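What I learned from my first year of buying food in bulk

September 17, 2018
Posted by Ankit Upadhyay

When I moved to Enatville I had two suitcases and a rice cooker. For the first months I bought food as I did when I was a student, a little every evening on the way home, always hungry and always in a hurry. In December I added up my receipts and I was not happy with the number. A colleague told me to try Kerkeck, the wholesale shop behind the rail yards, where the restaurants go. I have been buying there for most of a year now and I would like to write down what I learned, the good and the bad.

The first visit was a mistake from beginning to end. I went without a list and I came home with a sack of chickpeas which I could hardly carry up the stairs. My flat has a kitchen with one cupboard and one shelf. The chickpeas lived beside the sofa until autumn. My mother laughed at me on the telephone, and then she told me how her own family stored grain, with dried neem leaves between the layers. I did not find neem leaves in Enatville, but bay leaves are easy to get and I use these. I cannot prove that they do anything.

So my first rule is to measure the cupboard before going to the shop. My second rule is to know how much you really eat. For two weeks I weighed my rice before cooking and I wrote it on a paper on the fridge door. I eat roughly 100 grams on a normal evening, and more when I have visitors. With this number it is simple to see that a big bag is reasonable for me and a very big bag is foolish.

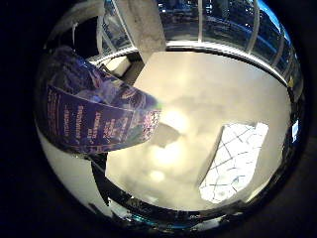
Packets are a subject on which I have changed my opinion. At the beginning I wanted everything in glass jars on an open shelf, like in the magazines, and I threw away each packet as soon as I opened it. Then I had three jars of flour and I did not know which one was for bread. Now I keep the packaging until I have copied the name, the date and the cooking time on a label. Manufacturers do not make this easy. The printing can be small and pale on a strong colour, like the white and pale lines on the deep blue one, and when the surface is also shiny and creased I must turn it many times under the lamp. My eyes are not so bad, I think.

Labels I write by hand with a pencil, on masking tape. Pencil does not run when the jar sweats in summer, and the tape comes off clean if you do not leave it for years. I tried a printed label once and it took an evening with hot water and oil to remove the glue.

About the prices I must be fair. Rice, lentils, oats and tinned tomatoes are much cheaper at Kerkeck. Coffee is the same as in the supermarket, if you wait for the specials. Spices are cheap, but the smallest bag of turmeric is 700 grams, and I do not know any single person who can finish it while it still has a smell. I share mine with two neighbours and we divide it on my kitchen scales. Olive oil I stopped buying there. The large tin is good value, but after some months the last part of it had an old taste – I threw it out and I felt guilty for a week.

Pasta I still buy at Lombardi, the small grocer near the tram stop. It costs more. The owner there corrected my pronunciation for a whole winter, very patiently, and I prefer to give him some of my money.

I go to Kerkeck every 60 days now, with a list, and I take the bus home with one full rucksack and one bag. The next thing I want to try is flour from the mill at Ekon, which sells directly to the public if you telephone first. If a reader has bought there, please write to me how long the wholemeal stays fresh. My cupboard is warm in the afternoon and I am a little worried about moths.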